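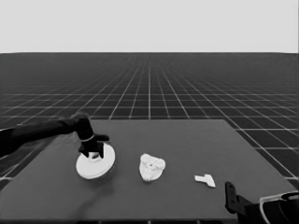
Bunden Open Day

The Bunden Open Day is a yearly public visit to the Bunden robotics workshop in Ondham, held on a Friday in November. It's best known for its simulation demonstration, in which visitors watch (and, if they're patient enough to wait in line, steer) a pair of black robot hands working over a gray table that exists only inside a computer. I've gone to it more times than I can defend to my family, and I've been keeping this entry for the local tech wiki, so please read it as the work of a fan. Corrections are welcome on the talk page!

Name

Everybody in town just says "Bunden." The printed program says Bunden Open Day, and the sign on the door once said Open House, which caused a short and silly argument on this page about what the entry should be called. I moved it back. The simulation program used at the demonstration is called Kalari, and people sometimes call the whole event "the Kalari day," mostly people who work on Kalari.

Location

The workshop is on the back side of the Cheng Building, past the loading dock. If you come in by the front you end up in a dentist's waiting room, and the receptionist there is very nice about it. There's a long ground-floor room for the real machines and a smaller one upstairs, Room 24, where the simulation demonstration has been for as long as I've been going. Room 24 gets warm. Leave your coat downstairs.

Bunden itself makes software for arms and hands, the kind of thing that tells a machine how to get its fingers around an object without shoving it off the table. They don't build the arms. I had this wrong in an earlier version of the entry and got a polite email.

Format of the day

Doors open at 10 in the morning and close at 4. Visitors go through in groups, starting downstairs. The downstairs part is what you'd expect from a robotics open day: machines behind a safety line, engineers in matching shirts, a child asking whether it can do a backflip. (It can't. It's bolted down.) There's a talk at noon, coffee that runs out, and a table of old parts you can take home if you ask first. I have a gearbox on my bookshelf that way and no idea what it's from.

The most recent one I went to drew 600 people, which is a lot for that staircase. Groups for Room 24 are booked at the door, and the afternoon ones go first, so if that's what you came for, book it before you look at anything else. I say this as somebody who once spent an hour looking at a conveyor belt and missed out.

The simulation demonstration

This is the part I'd go for if there were nothing else. Kalari's default workspace is very plain: a dark floor with a white grid running off to the horizon, a pale gray backdrop and a flat gray tabletop. That's all the scenery there is. The first time I saw it I thought it hadn't finished loading, and I said so out loud, in front of the person who made it.

The objects are white. In the setup I like best there's a thick round disc, like the lid of a jar or an oversize hockey puck, then a lumpy, porous thing that could be a sponge or a bit of coral, and a small flat piece shaped something like a bracket. One arm comes in from the left and puts its fingers down on and around the top of the disc, and a second dark gripper waits off at the near right corner. White on gray sounds dull, I know. But after a minute you stop looking at the objects as things and start looking at where the fingers are going, and I could happily watch that for half an hour.

Baoshan Yin, who runs the demonstration, gives a short introduction to each group and then mostly lets the screen do the work. The introduction changes from year to year but the heart of it is the same, and I've written down as much as I could keep up with:

"A lid is easy to see and hard to hold. You look at it and you think, round, flat, fine. Then you have to decide where your fingers go. Do you come at the sides? Do you spread over the top? If you press first, have you made it harder to lift? Please try it with a saucer when you get home. Use one you don't like."

I did try it with a saucer. It took me three goes to notice what my own thumb was doing.

The lumpy object usually gets the most questions. It doesn't have a neat edge or an obvious top, so there's no single right way for a hand to meet it, and Yin tends to ask the group where they'd grab it before running anything. Kids are very good at this. Adults go quiet and then point at the middle. The little flat piece is the one the staff groan about, in a friendly way: a thin thing lying flush against a table gives a fingertip almost nothing to get under, and anyone who's tried to pick a coin off a counter with gloves on will have some sympathy.

Trying it yourself

After the introduction, visitors can take the controls. You get a seat, a handheld controller and 2 minutes. The time goes by horribly fast. A staff member sits next to you and resets the table when you've made a mess of it, and resetting is instant, which was the moment I finally understood why people bother with simulation at all. Downstairs, if somebody knocks a part onto the floor, everything stops and a person has to walk over and fetch it. Upstairs they tap a key and you go again.

My own record is poor. I've chased the disc all over that table. On one visit I pushed it clean off the far edge and it dropped toward the grid floor, and the whole room cheered, so at least I gave them something.

A few tips from a bad player:

Go slower than feels natural. The hand has a bit of weight to it and keeps going after you think you've stopped.

Watch the shadows. They're soft, but they tell you how high the hand is better than the hand does.

Don't start with the small piece. You'll want to, as it looks like the easy one.

Ask for the disc first and get a feel for how wide the fingers open.

The tally board

On the wall by the door in Room 24 there's a whiteboard where the staff keep a running total of visitor attempts, counted from the first open day onward. It stood at 3,224 when I last left the building. An attempt is any turn at the controls, good or bad, and nobody keeps a separate count of successes, at least not on that board. I asked Yin about this and was told that the total was friendlier. The board was wiped by accident one year and the number had to be rebuilt from a phone picture, so there's a small gap of doubt in the middle of it that a couple of us on the talk page still like to argue over.

Relation to the real machines

A question that comes up in nearly every group is whether any of this carries over to the arms downstairs. Yin's answer, the way I've heard it given, is "some of it, and we spend our lives on the rest." A simulated lid is exactly as round as you told it to be. A real one has a dent, or a sticky patch, or it's slightly heavier on one side, and the table has a wobble that somebody meant to fix in spring. The team practices in Kalari, takes the result downstairs, sees where it goes wrong and brings the trouble back upstairs. You can usually catch someone on the stairs doing exactly that with a laptop under one arm.

What I like about the day is that they'll show you the going wrong. On one visit the downstairs arm closed its fingers on nothing at all, very gracefully, a hand's width to the side of the part, and the engineer just said "well, there's my afternoon" and carried on talking to us. Other places I've visited play a polished video on a loop. I'd take the missed grab every time.

Reception

The local reaction has been warm, if a bit puzzled. Ondham is a small place and plenty of people come for the coffee and the free parts. Regulars tend to split into upstairs people and downstairs people. Downstairs people say the simulation is a video game with the fun taken out. Upstairs people (hello) say you can get closer to what the hand is doing, and nobody makes you stand behind a yellow line. School groups seem to like both, though they like the stairs best.

The main complaint, and I share it, is the heat in Room 24. The second is the screen, which is hung a little too high for anyone in the back row who's my height. A request for a second set of controls has come up on the feedback cards for years, and I was told they're "looking at it."

Visiting

Entry is free and you don't need to sign up ahead of time, apart from school groups, who should call the workshop first. Parking behind the Cheng Building is for staff, so use the street. The ground floor is step-free from the loading dock side. Room 24 is reached by the stairs or by the freight elevator, which a staff member has to run for you; ask at the door and they'll come right away. Photos are fine upstairs and fine downstairs except near the workbench with the blue cloth over it, which has been there for at least as long as I have, and which I have asked about every single year.

See also

Kalari (software)
Cheng Building, Ondham
List of free things to do in Ondham in November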